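Stop selling off the school kitchens

The primary school in Zonanham closed its kitchen in April. Lunch for 214 children now comes by van from a depot at Pledon, 6 miles away, and the old kitchen is going to be a store room. The council says this saves money. I accept that it does, on paper, for a year or two. I still think it is a mistake.

My first objection is to the food. A baked potato that has spent an hour in a heated box is a poor baked potato. Children leave it, and their parents pay for it anyway. Cadi Beddoe cooked at the school until the change and kept a note of what came back on the plates. Peas came back, fish mostly didn't. She altered the menu to suit. The depot has no way of doing that for each school it serves.
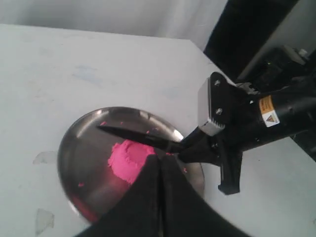
The second is that children learned things by having a kitchen down the corridor. They smelled onions at eleven o'clock. The older ones went in on Fridays to make bread or pastry, badly at first. Few of them will get that at home, where many parents are working until six and tired when they get in.

Then there is the building itself. Once the ovens and the extractor are taken out, putting them back costs far more than keeping them ever did. Haver lost its kitchen the same way and has been trying to get one back for years.

I would ask the council to leave the equipment where it is for two years and publish the full costs, including the vans and the waste. If the depot still looks cheaper after that, we can argue about whether it is worth it. The fitters are due at the end of term.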